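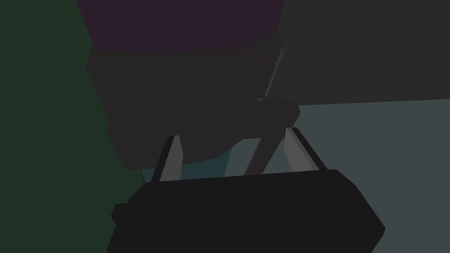
Simulated view from a gripper with both fingers open, close to a dark object resembling an upholstered chair.

Automation at the Durnby furniture works

The Durnby furniture works is a plant in the town of Durnby that repairs and refinishes seating for hotels, waiting rooms and theaters. It is run by Trolow, a family firm that began as a saddlery and drifted into chairs when the saddle trade dried up. The works is best known outside the town for the slow and fairly patient way in which it brought robot arms onto the shop floor, a change that took several years and is still going on, and which many of the people who work there have had a hand in shaping.

Background

For most of its life the plant moved everything by hand. A chair came in on a cart, was lifted onto a bench, turned over so the legs and webbing could be checked, and was turned back again once the work was done. A heavy lobby armchair might be turned over a dozen times before it went home. Sore backs and shoulders were simply part of the trade, and older upholsterers tended to move to the cutting tables when they could no longer manage the lifting, whether they liked cutting or not.

The first arm was bought for handling work only. It was made by Fuchs and stood in a corner near the loading door, where it held chairs steady by one leg while a person worked on the underside. Two more followed after the July shutdown of the next year, and the plant now has arms at the inspection, gluing and packing stations.

Practice in simulation

Worn furniture is awkward for a machine. Seats sag, padding bulges over the rails, and no two legs sit at quite the same slant. The plant therefore tries out its handling routines in a simulated workshop called Nesudier before they are used on real chairs. The surroundings in it are kept plain, with flat walls and bare floors, and the furniture is built from simple shapes, so that many attempts can be run overnight on an ordinary office computer. The first library of practice runs held 4000 attempts at reaching for a chair leg, and it has been added to ever since.

Upholsterers are asked to sit in on this work, and quite a few have taken to it. They know which legs will bear a pull and which have been glued once too often, and they can tell when a finger is coming in too close to the padding. Their remarks are kept in a shared notebook at the inspection station, and 1309 entries had been written in it when the second edition of the plant's handling guide was put together.

Effects on the work

The plainest change has been in lifting. Most of the turning and holding of heavier pieces is now done by the arms, and people who had left the benches for the cutting tables have been able to come back to the work they trained for. The bench crew stands at 42, a little larger than before the first arm arrived, as the plant took on contracts it would once have turned away.

Other changes have been less welcome. The pace at the gluing station is set partly by the machine, and people there had been used to stopping and starting as they pleased, often with a good deal of talk across the bench. After complaints, a hold pedal was fitted at each station so that the person, and only the person, decides when the next chair comes over. Pay was another sore point, and a new grade was agreed for anyone who looks after an arm as well as doing bench work.

Training

New starters spend their first weeks on hand work alone, learning to strip and web a seat the old way. Time in Nesudier comes after that, usually in pairs, with an experienced upholsterer alongside. The plant opens its doors to the town one Sunday a year, and visitors may try the simulator in the canteen.

See also

Upholstery
Industrial robot
Manual handling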